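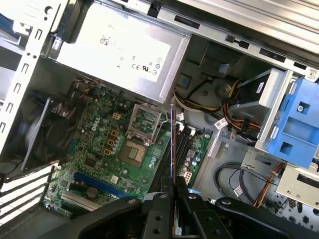
Perception and Control Software Engineer, robotic disassembly (full time, on site in Gimdale)

Hi, I'm Ayten Avcı and I run the software side of Reltby. We're a small company teaching robot arms to take old computers apart without wrecking the parts worth keeping, and I need one more person to write code with me. I've been putting off this ad for a month, so apologies if it rambles!

What you'd be working on is Grumeo, our stack. It takes wrist camera images and force readings, works out what's in reach (sockets, slots, cables, brackets), picks an order to tackle them in and then moves the arm. Planning is mostly Python, the control loop is C++, and there's a web tool for labeling and replaying runs that Umut wrote over one very long winter and that we all depend on now.

Cables are the hard bit. A thin flat one seen edge-on is a few pixels wide, it bends when you touch it, and our current segmentation model loses it as soon as a finger gets in the way. If that sounds like a nice problem and not a nightmare, please keep reading. Shiny stuff is the other headache: power supplies, bare brackets, anything with a metal top that throws glare straight back into the lens. We have 62 hours of replayable runs and I'd love for you to go digging in them in your first weeks.

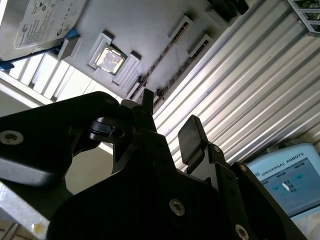
Wrist camera view, board tray with the processor in its socket

Your first real project would be the approach planner. Right now it treats the gripper as a box, a pretty generous box, and it refuses perfectly good grasps next to slot connectors. Müzeyyen Türkmen has a half-finished branch that uses the proper finger geometry, and she'll happily hand it over (she's been asking me to find somebody since May).

You should be comfortable in Python and able to read and fix C++ without dread. Some time spent with a real arm matters a lot to me, and any make is fine. Camera calibration, hand-eye especially, would be a big plus. I don't mind about degrees. I do mind about tests, and about log messages a tired person can read!

The practical stuff: 40 hours is the contract and I try hard to keep it there. The lab is upstairs at the Coşkun building, a 10 minute walk from the train. You'd need to be in for most of the week, as there's only so much you can debug over a video call, but Thursday is a work-from-home day for all of us. There's a learning budget of $880 a year for books, courses or a conference ticket, and pay is something we talk through on the first call, before you've spent any time on us.

To apply, send me a resume and a few lines about a bug you chased on real hardware. No cover letter, please. After the call there's a paid half day here with me and Kelechi Edet, working on a replayed run together. No whiteboard puzzles. If you have questions about visas or start dates, ask for Nevzat Ertürk at the front desk number and he'll sort you out.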